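# Ticket: booking form keeps eating the deposit line

Opened January 18, 2026 by Rosario Ferri, Skosley Party & Magic

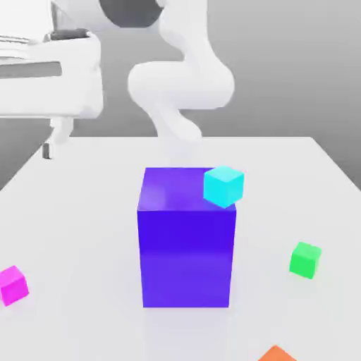 *White arm over the tabletop, blocks below (rendered).*

Hi Ezekiel, me again, sorry! The booking form on our site has gone funny. When somebody picks the two-hour magic show and adds balloon twisting, the quote comes up fine, and then the deposit line just vanishes on the confirmation email. I only caught it when the Dal Bello family called to ask where to send their money (bless them).

What I've tried so far:

- Cleared the cache, logged out, logged back in. Same thing.
- Made a fake booking for the Cusa hall with only the show. Deposit shows up, $900 total, all good.
- Same fake booking plus balloons and the bubble machine. Total says $1,717, no deposit line at all.
- Switched to the old email template from December. Still gone!

So I'm thinking it's the add-ons, or maybe totals over a thousand? You'd know better than me.

**Reply, Ezekiel Escobedo, Lanum support:** Could you try a booking over $1,000 with no add-ons?

**Rosario:** Did it just now, with three shows back to back. Deposit line is there! So it's the add-ons, then.

**Ezekiel:** Agreed. The add-on block has its own payment setting and yours is set to "pay on the day," which overrides the deposit. Go to Extras, then Payment, and pick "same as main booking."

**Rosario:** Found it, changed it, ran the balloon booking again and the deposit came through on the email. Two older confirmations still need resending, can I do that myself or is it your end?

**Ezekiel:** You can. Open each booking and hit Resend. Leaving this open until you've done both.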